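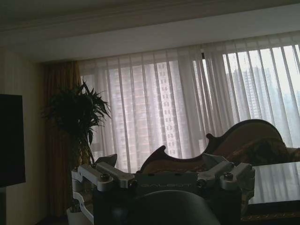
Vulel Museum opens a night view of its sculpture garden

The Vulel Museum of Drawing will show its sculpture garden through a live video page from March. The page is free and stays open day and night. It starts with the late works of painter and sculptor Vlasta Ristić, which stand along the north wall.

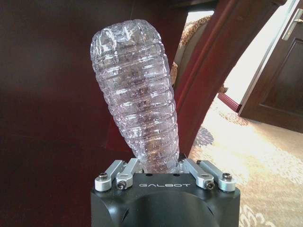 Visitors from far away often write to us and ask how the garden looks after closing, said Consuelo Cervantes, director of the museum. Now they can look by themselves.

The garden holds 127 works. Two views will be offered at the start, and a third will follow when the pond path is repaired.

Press contact: Ikhsan Mandagi, Vulel Museum, extension 2286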